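4. Comparación de pinzas y controladores en la celda bimanual

4.1 Montaje

La celda consta de dos brazos articulados fijados a un mismo raíl metálico, sobre una mesa de madera. En el proyecto Drullinby se evaluaron dos juegos de dedos para la pinza, denominados Prilthorpe (rígido, en cuña) y Plamside (con recubrimiento flexible), y dos modos del controlador Tu: posición pura y posición con límite de corriente. El material de ensayo fue ropa usada sin planchar, de distintos tejidos y colores.

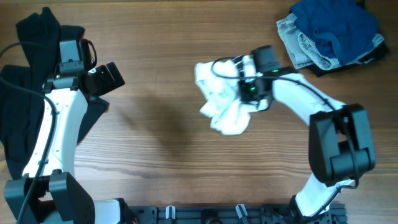

El ciclo de control se fijó en 14 ms para ambos brazos. Con valores menores el bus perdía tramas cuando las dos pinzas cerraban a la vez. El límite de corriente se ajustó a 400 mA tras varias pruebas con algodón fino; por encima de ese valor los dedos rígidos marcaban el tejido. Se registraron 452 intentos de agarre, repartidos entre las cuatro combinaciones de dedos y modo.

4.2 Agarre con dos brazos

El ensayo más exigente fue el de prenda tensada. Cada pinza sujeta un extremo y el controlador debe mantener la separación sin que la tela se escape. En modo de posición pura, cualquier error de calibración entre las bases se traduce en tracción sobre la prenda. Con el límite activo, el brazo cede antes, aunque la posición final resulta menos repetible.
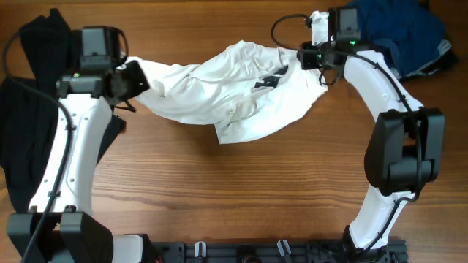
Figura 2. Camiseta blanca tensada entre las dos pinzas.

Los dedos Plamside deslizaron menos en tejidos lisos, pero tendían a recoger dos capas en lugar de una. Los Prilthorpe entraban mejor bajo los pliegues y fallaban sobre todo en costuras gruesas. La memoria del controlador guarda 2000 muestras por ensayo, insuficientes para los ciclos largos, por lo que en estos solo se conserva el tramo final. Queda pendiente repetir la serie con la cámara de muñeca recalibrada.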